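Zonenley Flat Sheet, White

Home > Bedroom > Bed linen > Flat sheets

Item no. 219
Color: white
In stock, ships from our storehouse in Purken

Please select your size before you put the sheet in the basket. The sizes are single, double and large double. If you are not sure, measure the mattress first and read the part "Which size do I need" further down on this page.

Product information

The Zonenley flat sheet is a plain white cotton sheet without elastic and without print. It is the sheet we have sold the longest time, and it has changed very little. The fabric is a tight plain weave, a bit crisp in the first weeks and softer after a number of washes. The hem at the head side is wider than the hem at the foot side, so you can find the right direction also in the evening with little light.

You can use it under you, tucked in on all sides, or over you as a top sheet below a blanket. Many customers also take it as a cover for a sofa or a guest mattress. It is one layer of cloth only and does not protect the mattress against liquids. For this we have the Mosen mattress protector, which you find in the same category.

Folding and storing

A flat sheet is easier to fold than a fitted one, but in the large sizes it wants some space. Take two corners, let the fabric hang, and pull the edge straight before you make the first fold. With two pairs of hands it goes faster, and the edges meet better. Fold first in the long direction, then again, and only then make the short folds. If a crease runs across the middle, open the sheet once more and stretch it; a crease that is folded in will stay until the next ironing.
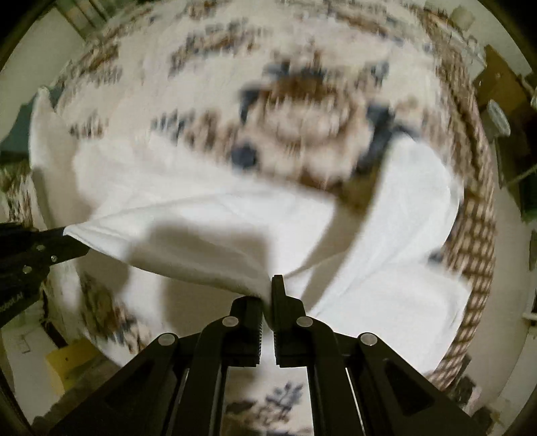 White sheet held stretched out, with a round patterned rug below.

We recommend to fold directly after drying. The finished packet of a single sheet has the size of a magazine, the large double is thicker and takes more place on the shelf. Do not press it under heavy boxes -- the fabric gets sharp lines which are hard to iron away.

Care

Wash before first use. Machine wash up to 60 degrees, with other white laundry. Do not use softener in the first three washes. Tumble dry on medium, or on the line. Iron when the sheet is still a little damp. Shrinkage is up to 3 percent after the first wash, and the sizes we give already include this.

Small yellow spots from storage go away in most cases with oxygen bleach. Please do not use chlorine, it makes the threads weak.

Which size do I need

Measure the width, length and height of the mattress. To the width add two times the height, and then again 18 centimeters for each side, so there is enough fabric to tuck in. Do the same for the length. When your result is between two sizes, take the bigger one. For a mattress 92 centimeters wide we advise the double if the mattress is high, and the single if it is a flat one.

Delivery and return

You can return the sheet unwashed in its paper band within the time printed on your delivery note. Washed sheets we can take back only when there is a fault in the weave or in the seam. In this case please send a photo of the fault to our customer service, Ingeborg Hofstetter will answer you. You do not need to send the sheet before you have her answer.

From customers

"Good heavy cotton, not see-through. I bought two in October and ordered two more now. The wide hem is practical." -- Abdelghani Bennani

"Nice sheet but it needs ironing, at least for me. Color is a clean white, fits with my old ones."

"Delivery was slow, sheet is fine."

Goes well with

Chauhan pillowcase, white, with envelope closing
Chauhan duvet cover, white
Mosen mattress protector

Product page last changed: 2 March 2020. The change concerns the care text only, the article is the same.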